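Lokden Taltlow dining table, pale finish
Review by Wagner Andrade

I put off buying this for months, mostly on account of the product page. "Heirloom surface" is the kind of phrase that makes me close a tab. Then our old table gave up in September and I paid $348 plus delivery, expecting to be annoyed.

I'm a bit annoyed. Assembly took 71 minutes with my neighbor Tsz-kin Lui holding the legs, and two of the bolts needed more persuading than they should. The instructions call this "tool-free." I used a wrench.

The top is the reason it's still in my dining room. It's broad and light, and the grain has some life in it – long streaks running on the diagonal, and an arched figure I've grown fond of.
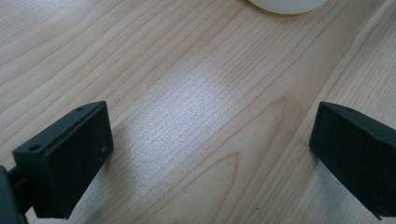

My complaint is the finish. It throws back a lot of light, and where the glare lands the color goes gray and the grain fades. By late afternoon I'm moving my chair to read the mail. Lokden calls it "soft satin," and I'd like to see what they call shiny.

I also looked at the Kvaran, which costs more and had a top so plain it could have been painted on. So I'm keeping this one. Ask me again after a winter of hot dishes – I don't believe the heat-resistance claim either, and I've bought trivets.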